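Home / Gallery / Bench Life

The Drurnadmont Teaching Lab, One Bench at a Time

Every May we clear out the sample room, and every May somebody suggests we should have a record of what it looked like before. So we made a gallery page. There is only one picture on it so far. The rest are on a phone whose owner has promised to send them by Thursday, without saying which Thursday. The captions are already written, so those are going up now and the pictures can catch up.

A short word on the room. It has one long bench, a sink with opinions, and a shelf of binders labeled Stivel, after the numbering system we used before the one we use now. The Trimora course runs in the mornings and the soil and water people get the afternoons. The changeover takes 27 minutes if the labels are legible and most of a day if they are not.

1. The rack

Blue plastic, round holes, and proof that a rack does not have to be full to be in use. Cream caps and green caps are sharing it, which the binder advises against and everyone does anyway. The brown ones have the cream caps. One is murky and filled to about the halfway mark, the other is thick, with bits in it, and has earned itself a white paper label. The bright red in the green-capped tube gets all the attention from visitors, who never ask about the brown.

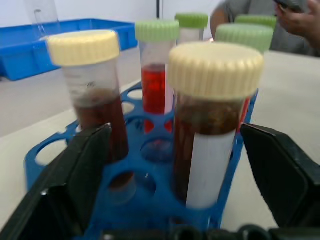 2. The cap drawer

Picture to come. The drawer holds 216 caps according to the inventory sheet, which was last updated by an optimist. They were sorted by color for most of one semester. If you need a green one, reach in and to the left, and be prepared to accept cream.

3. The label printer

Picture to come. A Poojary, bought secondhand, which prints beautifully on the first try and then wants a rest. This is why so many of our labels are written by hand, and why so many of our sevens have been logged as ones. Please cross your sevens.

4. The sink

Picture to come, if anyone can get the light right. The cold tap is on the right. The hot tap is also on the right, in the sense that the left one does nothing. The brush on the hook is for glassware and the brush without a hook is for everything else. Mugs go down the hall.

5. The beaker shelf

Picture to come. Small at the front, large at the back, and at the far end a group of nine that don't nest with anything, including each other. They came with the building. We dust them before inspections.

6. The door, inside

Picture to come. Seven notices, four of them about closing the door. The oldest asks users of the room to return all racks to the Trimora cart. The cart left some time ago and the notice stayed on. Racks now go on the lower shelf, empty, upside down, and rinsed, or any two of the three.

More when the phone turns up.

Filed under: sample room, spring cleaning, tubes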